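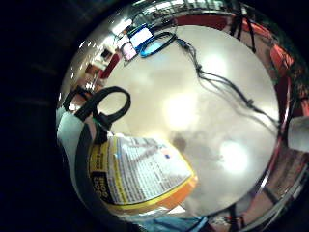

手持夹爪的鱼眼视角，台面上那一团黑线今天还没理

二月的晚上，快十一点了，脚还泡在盆里，趁没忘先记下来。

今天一整天都在跟这只手持夹爪较劲！早上到Stiltutix的工作间，外套都没脱就先开机看画面，结果右边糊了一圈，像隔着一层油。上礼拜明明擦过的呀。我先怀疑镜头脏，拿气吹吹，拿镜头布擦，没用。又怀疑对焦环松了，拧了半圈，更糊，赶紧拧回来（幸好之前用银色笔画过一道记号，夸一下自己）。最后把前面的保护圈拆下来才看见，里面那圈垫片翘了一个角，镜头整个歪着坐在那里。鱼眼就是这样，歪一点点，边上就给你好看。

垫片是Plomham买的那种，一包40片，便宜是便宜，背胶天一冷就发硬。换了一片新的，拿手心捂了一会儿才贴上去，四颗小螺丝对角上，每颗先带两圈再慢慢收。以前我图快一颗一颗拧死，镜头准歪，现在学乖了。

然后是标定。标定板要在镜头前面各个角度晃，得拍够200张，手举得酸死了。第一遍出来误差大得离谱，我还以为白换了，后来翻图才发现有13张拍到台面反光，灯在台上打出好几团白斑，板子角上的格子全吃掉了。删掉重算，数就下来了，舒服！不过这台面真的太亮，浅米色，灯一照就反。我想铺块灰色的哑光垫子，Sirndale那边的桌子就是这么弄的，明天去库房翻翻有没有剩的。

下午弄夹爪本体。手指开合有点涩，合到最后一小段会顿一下，握在手里特别明显。拆开导轨，里面一层灰黑的泥，旧油混着灰，看着就饿不起来。棉签用掉一大把，擦干净，上新油，薄薄一层就行，多了又招灰。装回去来回捏了几十下，顺了，那个顿没有了。指垫也磨得发亮，先翻个面用着，新的在Chareonsuk那个订单里，什么时候到不知道，催也没用，催过了。

晚饭后拿瓶子试抓。挑了那个黄白标签的，标签上密密麻麻都是小字，拿来看画面清不清楚正好。斜着夹，正着夹，换手再夹，抓得还算稳，就是瓶子一歪，手腕也得跟着别过去，难受。以后把手柄的角度改5度试试？先写在这儿，免得又忘。

线还是老问题。台上那几根细黑线缠成一堆，中间还有小接头，蓝的那根自己盘成一圈，我每次伸手过去都怕勾到。扎带买了，就在抽屉里，就是懒……明天先理线再开机，写下来算数。

对了，手柄绑带内侧的魔术贴毛了，粘不太牢，记得跟指垫一起换。还有电脑里那个旧的标定文件要改名，今天差点又载错，吓我一跳。

水凉了，睡了。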